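I have been writing our house rules for table-clearing robots since May. The draft is six pages. Page one says "the work surface shall be representative." Of what, it doesn't say. I wrote page one.

2/ Rule 4 is the one I'd defend in court: litter used in a trial has to be real litter. Crumpled, dented, lying on its side. Robots trained on tidy props get very confident about tidy props.

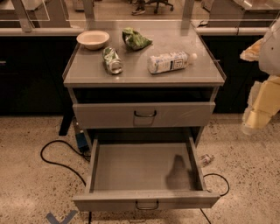

Norbert Ondrejka replies that Rule 4 is fine but Rule 5 matters more: log the state of every drawer before the arm moves, or your success rate means nothing.

3/ Norbert is right and I resent it. We have 3,129 logged runs. In 617 of them the drawer field reads "n/a." There is a drawer in every single one.

4/ So Rule 5 now says open or closed, upper and lower, written down before the start. Bhavana Kurian wants a third option, "ajar." We've spent a whole afternoon on ajar.

5/ Rule 6 covers sponges. No wiping until the loose stuff is off the surface, unless the run is marked as a wipe-around. Aishwarya calls this the dinner party clause.
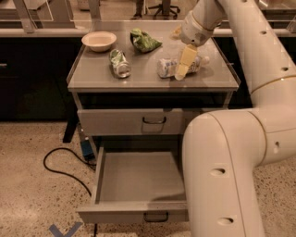

Sponge in the gripper, lower drawer open, table still occupied.

6/ Comments on the draft close at 5 pm. Ajar is still open.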